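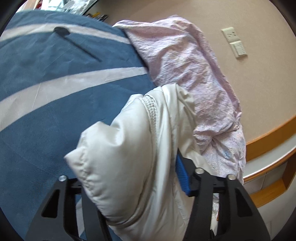 So how many of the new trucks is the Army getting from Trisetti? The first order is for 200, with an option for 62 more if the budget holds up next year.

Home | Threads | Trucks & Trailers | Contact
2 min read

Malathi Sundaram
Thursday, February 2, 2023

OK the Trisetti fuel tanker contract finally got signed and I have been waiting on this one forever, so bear with me, this is going to be a few posts!

These are the ones replacing the old Ashworth tankers. If you ever had to drive an Ashworth up a muddy hill with a full load, you know why people are happy (my brother drove one for years and still complains about the clutch).

The assembly work goes to the Bullenora plant. Paint and final checks happen over at Pullik, same as with the cargo trucks. I was sort of hoping Pullik would get more out of it, but they do have the test track.

First 31 trucks are due in June. Those go straight to driver training, so don't expect to see them out with regular units for a while.

Somebody asked about spare parts. Yes, they're in the deal, plus field support for 2 years. The Ashworth contract left parts out and that was a mess, trucks sitting in the motor pool waiting on a pump seal.

Mohandas Rao wrote a good long piece on the pump system if you want the nerdy stuff. He thinks the hose reels are still too low on the passenger side and I kind of agree with him.

What I still can't find is the price per truck. The notice only gives a total and it lumps in the training and the manuals. If anyone has the breakdown, send it my way please!

Print this page | E-mail this page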